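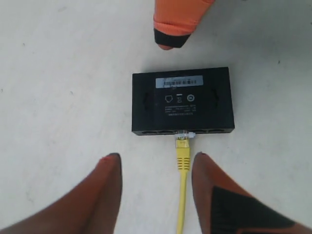 Underside of a small black network switch, with barcode sticker.

Tooth blackout is a stage makeup product used to make a tooth look missing, broken or decayed. It is sold as a tinted liquid in a small brush-cap bottle or as a soft wax. The liquid form is a resin and pigment dissolved in alcohol. The wax form is pressed over the tooth by hand and holds for a shorter time.

Application
The tooth is dried with tissue and kept clear of the lip until the coat has set. One coat gives a stained look and two give a full gap under stage light. Crowns, caps and bonded veneers are usually left uncovered, as pigment can lodge at the margins.

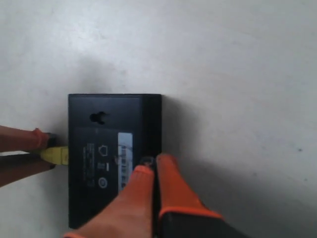 Removal is done with a dry cloth followed by a toothbrush. Hot drinks soften the wax form, and alcohol loosens the liquid form.

Use in theater
Costume designer Osaze Yusuf used the liquid form for the chorus of Halter, staged at the Costello in Hulotville in November. The theater seats 400. The wax form was kept for understudies, who had less time between scenes.

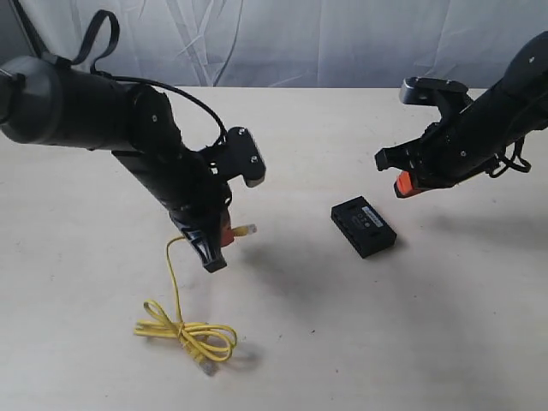

Yellow Ethernet cable in a black gripper.

See also
Spirit gum
Costume fangs
Nose putty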